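Changes to the household recycling and garden waste service

Sernton Borough Council has agreed new arrangements for the collection of household recycling and garden waste across the Sernton and Virkard areas. The changes were approved in January, following a period in which residents were invited to give their views. A total of 2592 replies were received, and the council wishes to thank all those who took part.

Under the new arrangements, paper and card will be collected separately from glass, tins and plastic bottles. Each household will receive an additional blue sack for paper and card. The existing green box should be kept and used for all other recycling. Food waste will continue to be collected weekly in the small lidded caddy.

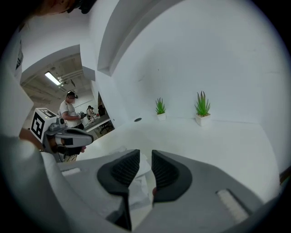
White tabletop and wall.

Residents of flats with shared bins will see no change for the present. The council is in discussion with managing agents about the space needed for further containers, and will write to each address before any new bins are put in place. Agents who have not yet returned the storage form are asked to do so as soon as possible.

Garden waste will remain a service for which residents may choose to pay. The yearly charge will be £30 for one brown bin, and no household may have more than 2 bins. Grass cuttings, leaves, hedge trimmings and small branches are accepted. Soil, rubble and treated timber are not, and bins containing them will be left unemptied. 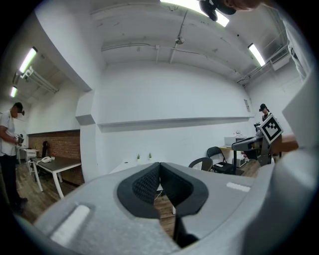 Those who already pay for the service will receive a renewal letter with a new sticker, which should be fixed to the rear of the bin below the handle. Stickers from the previous year will cease to be valid at the end of the renewal period.

The recycling centre at Bastara Road will stay open during its usual hours. Vans and large trailers will need a permit, which is free to residents and may be requested from the council offices or by telephone. Proof of address must be shown on arrival.
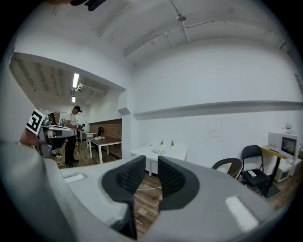
A further 300 places are available on the assisted collection scheme, under which crews collect containers from the door and return them once emptied. The scheme is open to any resident who is unable to move a bin or box to the kerb - whether for a short period or permanently - and where no other person in the home can do so. Existing members need not apply again.
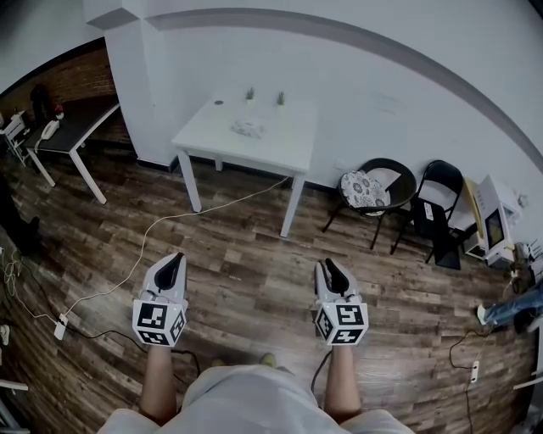

Waste and Recycling Service, Sernton Borough Council
2/14/26

Collection calendars will be delivered with the blue sacks. Large print copies may be requested from the council offices.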